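Packing the snack bag for the Idumthorpe train

I have been doing the trip up to Idumthorpe for long enough now that the packing should be automatic, and most of it is. Clothes go in the night before, the charger goes in the side pocket, the book goes in on top. The part I still fiddle with is the food. It is a long day with two changes, the trolley only runs on the first leg, and the shop at the second station shuts at four in February.

So I keep a separate bag for it. It is a plain cotton thing with a flat bottom, made by Kasten, and it sits on my lap or under the seat in front. Before it gets packed I put everything out on the table and look at it. Kirstin Galbraith got me into that habit when we shared a flat. She did it for weekends away, for the beach, even for a day at work. I thought it was a waste of time until the trip when I arrived with three apples and no water.

The rules have settled down over the years. Nothing that smells, because the carriages are full and the windows don't open. Nothing that melts. Nothing that needs a knife. Sandwiches are fine for the first leg but I eat them early, so they don't really count as supplies. What I want for the afternoon is something dry and salty that can be picked at slowly with one hand while the other holds the book.

Crisps were the obvious choice for a long time, but they break, and by the second change you are eating dust. Nuts are good but I get bored of them. Oatcakes are what Eero Rantala takes, and he eats them plain, one after another, looking out of the window. I tried it once and needed all my water before the first change.

Rice chips are what I have moved to. The dang ones are on the sweet side with the coconut, and I find that sweet and crisp together lasts me longer than plain salt does. They weigh next to nothing. The bag packs flat if you lay it against the back and put the heavier things in front of it – if you put it at the bottom you will be sorry.

Water is the heavy part. I used to carry a big metal flask, 1000 ml, which was too much to hold on a station staircase with a suitcase in the other hand. Now I take a small plastic bottle and top it up at the tap on the platform where I change. It goes in last, on its side, so I can pull it out without emptying the whole bag.

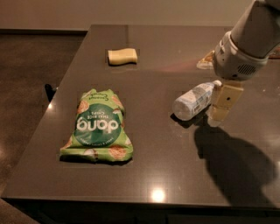 How early should you pack food for a day on the train?

The night before is fine for anything sealed, and fresh things can wait until the morning. I pack the dry snacks after supper, leave the bag by the front door and add the sandwiches when I've had my coffee.

The only thing I would add is to leave the bag somewhere you have to step over it. Mine once spent a whole weekend on the kitchen chair while I ate station pasties.

I have also changed what I line the bag with. A crumpled tea towel did the job for years, and it doubles as a napkin, but it slides about. Last winter I bought a thin cork mat from Korkex, the kind meant for under a hot dish, and cut it down to fit the base with kitchen scissors. Things stay where they are put. It left crumbs of cork on everything for the first couple of trips and then stopped. I wipe it with a damp cloth when I get home and stand it against the tiles to dry.

Sieglinde Haberkorn wrote after my last post to ask whether I bother with food for the way back. I do, but less of it. The return train is 40 minutes quicker and there is only one change, at Flevside, where the bakery by the ticket office stays open until the evening. I get a cheese roll there and eat it on the platform if it isn't raining. Whatever rice chips are left over I fold down and close with a clothes peg, and they usually see me through to my own front door.

Next trip is at the end of the month. I might try putting dried apple in as well, if I can find the sort that isn't leathery. Carola Ostermann dries her own in the oven with the door propped open and has promised me a jar, so I shall wait for that before I buy any.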